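The Upstairs Bathroom

By Rhiannon Harries
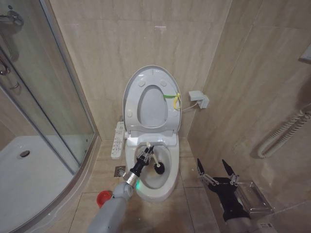
The brush, the bowl and the ribbon on the lid.

Dora had 31 rules for the guest house, typed on two sheets and taped inside the linen closet. Rule 14 was the toilet. Lid up, seat up, brush under the rim first, then down the sides, then the bottom. Wipe the buttons on the bidet panel last, with a dry cloth, or you would get water in the face.

Her nephew Paul had taken over in August, after her hip. He did the rooms in the order she gave him. The upstairs bathroom was always the last one, and he didn't mind it. The tiles were beige with marble veins and didn't show much. The glass on the shower showed everything.

The ribbon was still on the lid. Green and yellow, tied around the right edge. He had asked her about it the first week.

"Stitia tied that," Dora said.

"Who's Stitia?"

"A guest. Room 301."

There was no room 301. The house had five rooms. But that was what the woman had called hers, because it was on the third floor and it was the first door. She had stayed eleven nights and paid 400 dollars more than she owed, in an envelope under the soap. The ribbon was there the morning she left.

"Why the toilet?" Paul asked.

"I didn't get to ask her."

He thought about taking it off. It would be easier to clean the lid without it. A man from Wedent had stayed two nights and asked if it meant something was broken, and Paul had told him no, it was fine to use.

On Thursday he untied it, washed it in the sink with hand soap and hung it over the shower door. Then he did the bowl. Under the rim, down the sides, the bottom. He put the brush away, wiped the panel and mopped his way back to the door.

Dora called at four, the way she always did.

"Is it done?"

"All done."

"Is the ribbon on?"

He looked up the stairs. "It's drying," he said.

"Well, put it back when it's dry."

He went up after supper and tied it on the right side, with the yellow part hanging down.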